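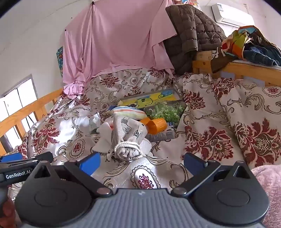 A reader in Voria wrote in to ask why companies give money away at all. If a firm is supposed to make money, she said, handing it over to a school seems a funny way to go about it, and is it really a present?

Good question, and grown-ups argue about it too.

When a business gives money or things to people who need them, it is often called corporate giving. Corporate just means "to do with a company". You may have seen it without noticing. There might be a name on the back of your football shirt, or a little metal sign on a bench in the park.

Who is paying?

A company's money comes from the people who buy what it sells. Suppose Jumden makes biscuits and gives 2250 pounds to a school library. That money started out in the pockets of biscuit eaters. Some of it might have gone to the workers as wages, or to the owners as profit. So when a poster says "A gift from Jumden", it is fair to wonder who did the giving. An owner who pays out of his or her own savings has done something a bit different.

What does the company get?

Sometimes nothing much. There are firms that give every year and never mention it. Plenty of others get something back:

People hear the name and think kindly of it.
The company may pay less tax, as many countries have rules that allow this.
The workers feel pleased to belong to it.
The mayor turns up, and it is useful to know the mayor.

Getting something back doesn't spoil the gift. A library book reads the same whoever paid for it. But you are allowed to notice.

The big cheque

You know those enormous cheques, as wide as a door, that people hold up and smile behind? The bank doesn't usually need one that size. It is made for the newspaper. Look past it and ask how much the gift was, and then how much was spent telling everyone.

Let's try it. The bus company Stamatopoulos gives 40 pairs of football boots to the children's team in Hoka. Lovely. Then it pays for 67 advertisements about the boots, on walls and at bus stops. If the advertisements cost more than the boots, was it a gift with some advertising, or advertising with some boots? I think I know. You may think differently, and the team would probably say they don't mind as long as the boots fit.

Promises

Be careful with the word "will". "We will build a playground" is a promise. "We built a playground" is something you can go and slide down. Newspapers like to report promises because they come with a party. They don't always go back to look. If you hear about a promise in October, write it down and check again when the weather is warm.

Watch out for "up to" as well. "Up to 2250 pounds" could mean 2250. It could also mean 2.

So are these people kind?

Some are, very. Some want a street named after them. A good many are both at once – people can be. You can't see inside someone's head, and a long article full of praise won't help you do it, especially if the company wrote the article itself. Have a look at the bottom of the page to see who did.

What you can look at is what happened. Did the money arrive? Did anyone ask the school what it needed before sending it? A school with a leaking roof may not want new flags.

Words to know

Donation: money or things given away.
Sponsor: someone who pays for part of something, usually in return for having their name shown.
Profit: what a business has left after paying its bills.
Publicity: getting noticed by lots of people.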